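Workshop notebook, August 2025

Entry on the beeswax polish, second batch for the Starnby chairs.

The first batch was too soft. It stayed greasy on the test piece for two days and took every fingerprint. I had used the recipe from the old Fuvelo leaflet, which gives 500 ml of turpentine to 150 g of wax, and I think the leaflet was meant for floors in a cold house. In August the workshop at Brerngate is warm also in the night.

Changes for the second batch:
Same turpentine, 500 ml, from the Van Acker tin (the new one, the old one smelled wrong and I gave it up).
Wax increased, and grated instead of cut in pieces. It melts much quicker so.
Water bath kept at 76 degrees, no higher. Electric plate only, door open.
Carnauba: one spoon, level. I forgot to weigh it. Next time weigh it.

The mixture was clear after nearly 800 seconds, then I took it from the plate and stirred until it became cloudy. Poured in the flat jars. Two jars have a small crack on the surface, I suppose from cooling too fast near the door. It has no importance for the use.

Test on oak offcut, sanded to 240: thin coat, waited one hour, brushed, then wool cloth. The shine is lower than with the shop polish but more even. On beech it looks a little yellow. I would not use it on the pale chair without asking the owner first.

Water drop test after one night: a faint ring on oak, none on beech. I do not understand why this order, I expected the contrary. To repeat with fresh offcuts.

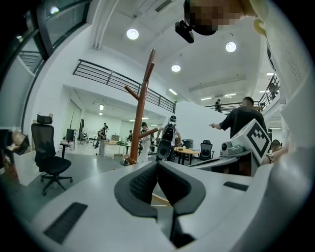 A remark came at the tea break that the ring on the oak is from the tannin and has nothing to do with the wax, and that a thin coat of shellac under the polish would stop it. Possible. I will try shellac on one half of the next oak piece and leave the other half bare.

Still to do: labels for the jars, order more wool cloth, find the lid of the small pan.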